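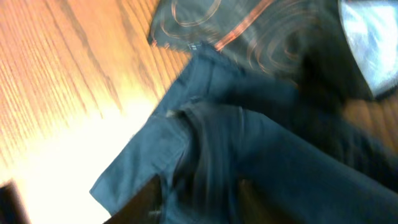

Figure 2. Denim on a wooden table.

3.2 Blue cloth in the Dusbridge inventories

Household inventories are a wonderful source for the history of color, and the Dusbridge series is among the richest we have worked with. Clerks there named the shade of a garment nearly as often as they named the cloth. The 1498 list alone uses four different words for blue, and by 1504 a fifth had crept in, "worn blue," which we read as a price term. Anyone who owns jeans will know what the clerk was looking at: the medium-to-dark indigo in Figure 2 has the same slightly faded softness, and one stretch of the leg is plainly lighter than the rest. A clerk valuing such a piece had to settle on a single word for it, and his choice could move the price by a third.

We coded 124 entries that give both a color word and a value. "Worn blue" sits well below "deep blue" in every parish except Drarau, where the two overlap almost completely. Hegyi took this overlap for careless copying. Ullberg argued for a local dye shop with uneven vats, and we find her case much the stronger, as the same Drarau clerk is very exact about reds and browns. Reto Hubmann kindly checked our readings of the Drarau hand and corrected two of them, both in the direction of Ullberg's argument. The corrected values are used in all the tables that follow.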